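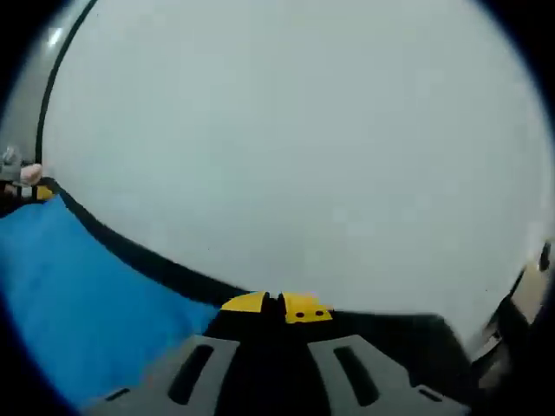
Piltus sells the G2 hand-held gripper to groups that want to find out whether a machine can take over a household or shop-floor chore, and this page sets out what the tool does, what it does not do, and how far the wider question has been answered. The G2 is held and moved by a person. It records the path of the hand, the opening of the fingers and the view from just behind them, and that record is then used to train an arm carrying the same fingers. The two gray finger plates are slotted, and each ends in a yellow pad. With the pads nearly closed, the gap between them is a narrow slit, and this is the position used for thin edges and rims. A broad, pale, featureless surface with a dark rim is a fair test of the method, as there is very little on it for a vision system to hold on to apart from the rim itself.

24 January 2019
By the Piltus product desk
Shares: 297 | Comments: 2

What the tool is for

The G2 is meant for short, repeated tasks done at a table, a worktop or a bench. Typical work is picking up, putting down, turning over, wiping, stacking, opening and closing. It can be used in a kitchen, a laundry room, a packing area or a small workshop without fixing anything to the wall or the floor.

A task is recorded as a set of separate runs. Each run starts with the fingers open and ends with the fingers open. The operator should work at the speed they expect of the machine, which in most cases is slower than they would work by hand. Runs made too quickly can be recorded without fault and still be of little use in training, as the arm cannot follow them.

We advise a first set of 300 runs for a single task with a single type of object. Fewer will often produce an arm that reaches for the right place and then closes on nothing. More will help only if the objects, the lighting and the starting positions are changed between runs. Repeating the same motion on the same table adds very little.

Can machines do the chores yet?

Some of them, in part. The answer depends less on the chore than on how much of it is allowed to vary.

Between autumn and the new year we ran a trial with Gelgate, who pack and repair small household goods at their Fultside works. The trial took 766 runs across two jobs: moving finished items from bench to tray, and folding flat cloths. The arm learned the first job well enough to be left running beside a member of staff who was doing something else. It missed items now and then, usually where one lay partly under another, and it had no means of noticing the miss. Someone had to look in the tray.

Folding was poorer. The arm could find a corner when the cloth was laid out square and the colour stood apart from the bench. Once the cloth was creased or doubled over, it took hold of whichever edge was nearest and carried on as though it had the right one. The first fold was often acceptable. The second was seldom so. Gelgate have kept the tray job and gone back to folding by hand.

Our own view of the common chores is as follows.

Sorting rigid items of known shape: workable now, with supervision.
Loading a rack or tray: workable where the rack does not move and the items are few in kind.
Wiping a flat surface: workable, though the machine does not judge whether the surface is clean.
Wiping a curved surface: partly workable. Contact is lost where the curve is strong.
Folding cloth: not ready for daily use.
Opening lids, doors and covers: depends on the rim or handle. A thick rim is easier than a flush one.
Tidying a mixed worktop: not ready. The machine can move things, but deciding where they belong is a separate problem and the G2 does not address it.

Large pale surfaces

Customers ask more about this than anything else. A smooth pale surface offers few visible marks, and small changes of shade may be the only sign that it curves. Reflected light makes matters worse – a bright spot shifts as the tool moves and can be taken for a fixed feature. Where such a surface forms part of the task, approach from the side with the strongest outline and keep that outline in view until the fingers have closed. Turning down a lamp is usually more effective than adding one.

A plain cloth beneath the work in a strong colour also helps. It should be matt and should lie flat.

Fingers and pads

The finger plates open and close together and cannot be driven separately. The pads are a wearing part. They should be wiped with a damp cloth after use and changed when the gripping edge has rounded. Solvents harden them. A hardened pad will still hold a box or a tin but will slip on glazed or painted goods.

Pads are supplied in pairs and must be changed in pairs. A new pad set against a worn one will close off centre, and runs recorded in that state should not be mixed with earlier ones.

The tool is not sealed. It may be used near a sink but not in it. It should not be used on hot pans, live equipment or blades.

Using the recordings

Recordings are copied from the tool by cable at the end of a session. They can be played back on an ordinary computer, and poor runs can be removed before training. We suggest that the person who made the recordings also does the checking, as they will remember which runs went wrong. Training is carried out with the Tuhumury software, either on the customer's own machine or by us for a fee.

An arm is not included. The fingers fit most small arms by way of an adapter plate – please ask before ordering, as two of the older mounting patterns need a longer screw than the one supplied.

Supply

The G2 comes with one fitted pair of pads, two spare pairs, a cable, a wrist strap and a printed guide. Orders placed now will be sent in February. Tools may be hired by the month for customers who want to test one chore before buying, and the hire charge for the first month is taken off the price if the tool is kept.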